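What 200 Jerseys Taught Me About a Robot Quote

June 29, 2023

I run the back office of a small sports laundry and resale shop in Tedport, and since January I have been reading quotes for a folding robot. There are 2 on my desk. One is from Hondulmont, one is from Milora, and both have a page near the front with a payback chart that slopes up so cheerfully you want to frame it.

I don't believe either chart. I do think one of the machines might be worth having someday, so I'm writing down how I got from the sticker price to the number I put in my own spreadsheet.

The quote itself covers the arm, a gripper, a base and something called "onboarding." Read that last word slowly. In the Hondulmont quote it means two days. In the Milora quote it means a login. Neither one includes spare gripper fingers, and when I asked about replacement cables I was told they "rarely come up." I've owned enough washing machines to know what that's worth. Anything that bends all day goes on my list of parts to keep on a shelf, and so does every connector that sits out where a sleeve can snag it.

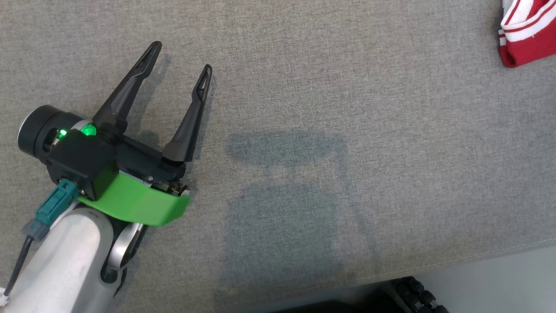

What I added to the price

Freight and a lift gate. Power where we need it, because our folding corner shares a circuit with a steamer. A work surface at the right height, covered in something cloth won't slide on. Insurance, which my agent had to call somebody about. Then the service plan, which Milora prices at 10 percent of the purchase a year and Hondulmont won't price at all until you sign. I put 10 percent down for both and moved on.

The big one is our own time. Somebody has to lay the pieces out, fix the bad folds and stand there when it stops. The sales pages leave that person out completely. I put in 7 hours a week to start and my husband says that's low.

Floor space belongs in there too. A folding table takes up a folding table's worth of room. A robot wants its own footprint, plus clearance, plus wherever you're going to put the boxes and stands and cables that come with it. I measured our corner twice and it didn't get bigger.
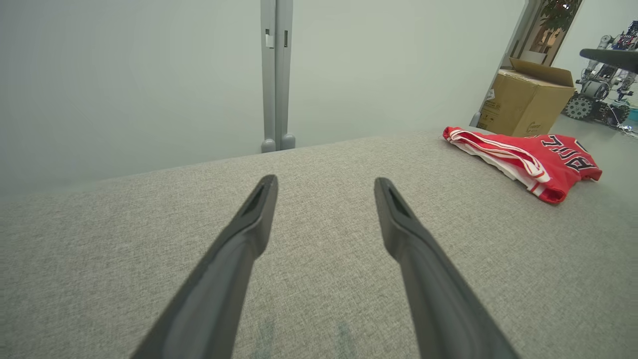
Then there's the question of what you ask it to fold. Every demo I've been sent uses a towel. Towels are rectangles! We don't make our money on towels. A basketball jersey has armholes, stiff lettering that won't crease where you want it, and a slippery body that shifts when you touch one side of it. My rule now is that the test load comes from our bins, unsorted, 200 pieces, and I get to pick them. Hondulmont said yes to this after some back and forth. Milora offered me a video.

I'd also want to know what happens when one item isn't alone on the table. We get things in heaps. If a person has to separate the heap first, that person has already done a good part of the job, and the savings line on page one should shrink by that much. I asked both companies for a figure on this and got a paragraph. 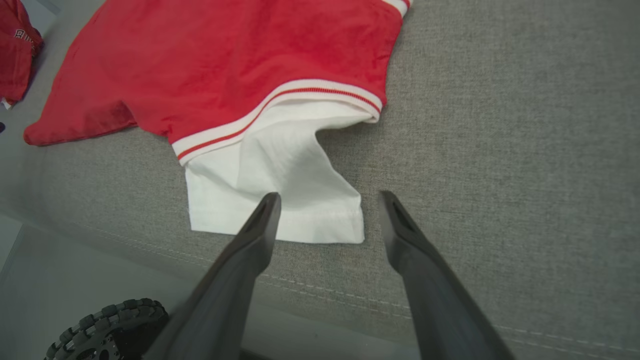

Trim is another thing I'd push on. Ribbed edges curl, and a curled edge makes a bad fold that a customer will notice on the shelf. Ask how the quote defines a finished piece. Hondulmont's counts anything that ends up "within the target area," and by that standard my teenager has been folding his laundry for years.

Leasing came up as well. A reseller named Bjarnason will rent a unit by the month, with a setup fee you don't get back. The monthly cost is worse over the long haul, but I could walk away, and for a machine I'm this unsure of, that's worth paying for. I'd want the service terms in the same contract and a loaner if ours is down longer than a week.

So the purchase line in next year's budget says zero, and there's a smaller line under it for a rental trial. I'm still waiting on the spare parts list from Milora. If it comes I'll post the prices.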